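Progress report to the Camance Fund
Community lecture and collections access program, second reporting period
5 January 2021

1. Status

The program is on schedule for talks and behind schedule for cataloging. Of the 3 public lectures planned for the period, all were given, the last in November. Two were held online and one in the Morsy reading room with a reduced audience. Attendance records are in Annex A.

The catalog work covers the Nanurard bequest of baskets, carved spoons and field notebooks. The grant agreement sets a target of 1000 records by the end of the second year. At the close of this period 147 records were complete, meaning that each has a description, a condition note, a provenance statement and a named community reviewer where one has been appointed. Records lacking any of these are counted as drafts and are not reported here.

2. Lectures

The November lecture, on the return of ceremonial objects held in small county museums, ran for 90 minutes including discussion. The speaker's fee was paid from budget line 4. A recording was made, and captions are being corrected before it is released. Two passages will be removed at the request of the speaker – both concern objects whose return is still under negotiation. 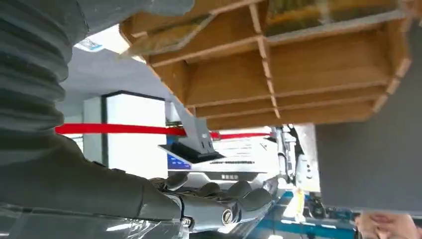
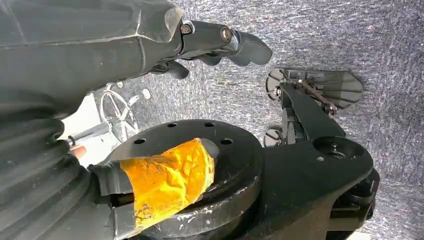
Sneha Rastogi

3. Catalog

The delay has two causes. The reading room was closed for part of the period, so notebooks could not be checked against the objects. The transfer of old index cards into Buvodex also took longer than planned. The cards use three numbering systems, and the import tool accepts one. Ghizlane Ramadan has prepared a concordance, which is now being tested on the basket entries.

Provenance statements remain the slowest part of each record. Many of the notebooks give a village but no maker, and several give neither. We have stopped entering "unknown" in the maker field and now enter "not recorded," following advice from the reviewers.

4. Budget

Spending on travel is below plan and spending on transcription is above it. We request permission to move the unspent travel money to transcription. No change to the total is requested.

5. Next period

Work will continue on the basket entries, followed by the spoons. The notebooks will be left until the concordance is final. Dates for the spring lectures depend on building access and will be sent to the Fund separately. The next report will include a revised schedule for the catalog and the reviewers' comments on the first batch of records.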